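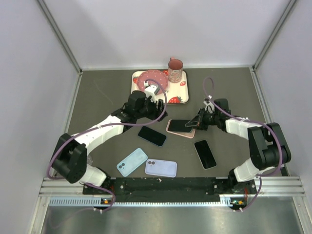

Jun 1, 2026

Second go at the oat loaf for the Bomham tea stall, and I'm much happier with this one! I used 125 g of the Kulance rye, a bit more honey than last time (I do love honey), and let it prove for 4 hours by the back door while I pottered about with the jam labels. Crumb nice and soft, crust still a shade too dark underneath, so next time I'll drop the shelf and take it out after 30 minutes. Must remember to order more rye, and ask at Nishimura about the big tins.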